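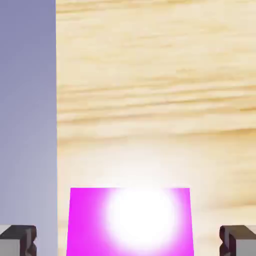

Keeping Medicine at Home Without Growing a Museum

March 10, 2026
By Ginette Lebrun

The bathroom cabinet is the worst place in the house to keep medicine, so naturally that is where we all keep it. Somebody put a mirror on the front a long time ago and called it a medicine cabinet, and we have been steaming our tablets ever since. Most pills want somewhere cool and dry. A high shelf in a bedroom closet will do nicely. The cupboard over the stove won't, even though it has the space, and neither will the windowsill where you'd be sure to remember them.

If there are children in the house, or children who visit, use a box with a lock. Child-resistant caps slow a four-year-old down. They also slow down anyone with sore hands, and my neighbor Ryszard used to leave his off entirely for that reason. Ask the pharmacist for easy-open caps if you need them, and then lock the box.

Go through everything twice a year. I do mine in March and September. Last September I pulled out an eye drop bottle that had moved with me through three apartments, plus half a course of antibiotics I'd been "saving." Don't save antibiotics. They were prescribed for one infection in one person, and the sore throat you get next winter may well be a virus that won't care. If you have leftovers, ask your doctor or pharmacist what happened to the plan, and don't share them with your brother-in-law, however persuasively he coughs.

Liquid antibiotics that the pharmacist mixes up for you have a short life once mixed, and many of them go in the fridge. Read the label, then write the discard date on the bottle in marker, in figures large enough to read at 3 in the morning. Put the bottle on a middle shelf. The door gets warm every time somebody goes looking for mustard, and things shoved against the back wall can freeze.

Measure liquids with the syringe or cup that came in the bag. Kitchen spoons vary wildly. I tested mine with water one dull Sunday and got a different answer from every spoon in the drawer, including two from the same set. Rinse the syringe in warm water after each dose, pull the plunger out, and let both pieces dry apart.

Keep tablets in the original packaging until you have a reason not to. A weekly pill organizer is a fine reason, but check first, as a few medicines don't like being out of the bottle. Fill it sitting down, in good light, with the radio off. The one I bought cost $6 and has outlasted two fancier ones, both of which had alarms and opinions.

Write a list. Name, strength, when it's taken, who prescribed it. Include vitamins and the herbal thing you don't mention to your doctor. One copy goes in your wallet and one on the fridge. Mine is on an index card, and I bought those in a pack of 50, so I can be relied upon until roughly the end of time.

Getting rid of the old stuff: take it to a pharmacy with a drop box, or to a take-back day if your town has one. Scratch your name and prescription number off the empty bottles before they go out. Don't flush anything unless the instructions for that particular medicine tell you to.

The empty eye drop box, if you were wondering, makes a decent holder for spare fuses. Wash your hands after the clear-out and put the step stool back.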